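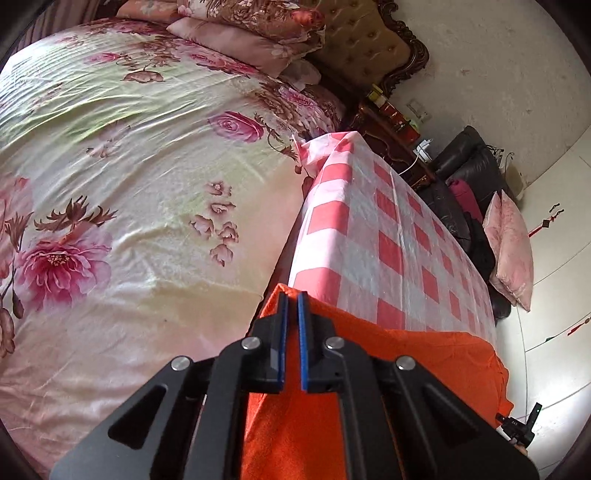 Satin bedspreads – does anyone sleep under one, or are they just for show?

tania_s
Started this because my mother-in-law has offered us a satin spread for the spare room, the big peony and rose kind on a pale background, and I'm being told I should be grateful. The spare room already has a tufted headboard with a carved dark frame, a black leather sofa and a white wardrobe. I think adding a shiny floral to that lot is asking for trouble. Also every satin thing I've owned has ended up on the floor by 2 am. Convince me otherwise.

Postma_S
They slide. Anyone who says theirs doesn't slide has it tucked in so hard you can't get your feet under. We had one from Flinari and it pilled along the fold inside two winters, and that was with a person sleeping in the room maybe four nights a month.

sabinamiah
I've got one on our bed right now, cream and light green with pink flowers, and I like it. Folded quilt up at the pillow end, pillow under that. It looks finished with about a minute's work. The headboard thing is a matter of taste. Carved wood and big blooms have been going together since before any of us were born.

Postma_S
Looks finished, sure. Do you sleep under it?

sabinamiah
No, it comes off at night and goes on the sofa. Same as any bedspread.

Postma_S
So it's a dust cover with roses on it. Fine, but the shop tag says "all season comfort" and I'd like to know which season they had in mind.

teguh_sit
What is it filled with, Tania? That matters more than the face fabric. If it's thin poly wadding then Stijn is right and it'll go lumpy at the first wash. Hold it up to a window. If you can see light through the stitching lines I'd pass.

tania_s
No label. I was told it was "very good quality" and it cost 300 dollars. I've been told that about a lot of things.

B. Shehu
300 is too much. Jayawardena had satin sets in September for less than half that, two shams included, and those weren't great either. Colour was off from the website, the pink was closer to salmon. I sent mine back and paid the postage myself.

sabinamiah
Nobody asked Tania to buy it, it's a gift.

B. Shehu
A gift you have to wash and store is still costing you something. And you'll need to have it out whenever she visits.

teguh_sit
Different question, what about the rest of the room? Satin shows up everything around it. My sister put one in a room where the little table already had a pink and white check cloth on it, cushions in two pinks on the sofa, red tassels hanging on the wardrobe. Every piece was nice enough by itself. I couldn't tell you where to look.

sabinamiah
Ours is pretty much that and it's cheerful. Magenta cushion, pale pink cushion, check cloth, the lot. Not every bedroom has to be grey.

Postma_S
Didn't say grey. I said it slides.

tania_s
The check tablecloth I could live with. Big squares next to big flowers works better than small on small, I'll give you that much. My doubt is the lace-edged quilt she wants to give us as well. It's brown and pink and it's meant to sit on top. So that's a cover on a cover, for a bed used by my brother twice a year.

B. Shehu
Use the quilt and skip the satin. Cotton quilt on a plain sheet, done.

teguh_sit
Is the quilt cotton though? Lace edges catch on everything, zips, rings, the cat. Check how it's sewn on before you promise anyone anything.

sabinamiah
You lot could talk a person out of owning a pillow. Tania, for the sliding, get a brushed cotton flat sheet and put it under the spread. I bought the Illska one in a double. It grips. Mine hasn't moved since and I have a teenager who throws himself on the bed.

Postma_S
Had the Illska. It bobbled. Didn't stop the slide either, though we have a slippery mattress protector which may be the real culprit.

sabinamiah
Then blame the protector!

tania_s
OK. I've said yes to the spread and "we'll see" to the quilt. I'll do the window test on Saturday and if it's see-through it goes in the top of the wardrobe until she rings to say she's coming over. Does anyone know if satin can go in a front loader, or is it hand wash only? There's no tag and I don't trust the answer I've been given.

teguh_sit
Cold, delicates, inside out, no spin if your machine lets you. Test a corner for colour first. Those dark pinks run.

Postma_S
Wash it by itself. Don't ask how I know.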